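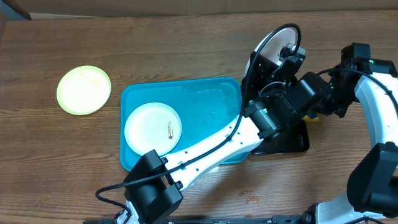 About Skillerik

Skillerik is an artist-run space for video, sound and live work. Two rooms, one office, a shared kitchen. Ground floor of the old Trevetti building in Oltenham, door on the yard side.

We show things that take time to look at. Installations mostly, some performance, now and then a piece that only exists over the phone. No paintings so far, no rule against them either.

What we do

5 exhibitions a year, each one made for the rooms. Artists get a fee, a key and the use of our projectors (old but bright). Between shows the back room is a studio, free for people living in the county. Talks on opening nights, usually short, sometimes not.

The archive

Started as a shelf. Now 2,000 tapes, discs and files, much of it closed circuit and early live video from the region. The Masri bequest is the biggest part, 58 boxes, of which 56 are cataloged. The last two are audio reels and need a machine we dont have. If you own a working quarter-inch deck please write to us.

Viewing by appointment, two days notice. Bring headphones if you have ones you like.

How we're paid for

City grant, print sales, the yearly auction in April. Members pay what they can and get the mailing plus first pick of workshop places. We're a nonprofit, accounts are at the desk, just ask.

Proposals

Open all year. One page and a link is enough. Tell us what the work needs in terms of power, darkness and noise. We read everthing but are slow, allow eight weeks. Please no attachments over the size of a normal email.

Getting in

Step-free from the yard. Front room has benches. Some works use strobe, signs at the door when they do.

Page last updated 28 Oct 2023. New opening hours to follow.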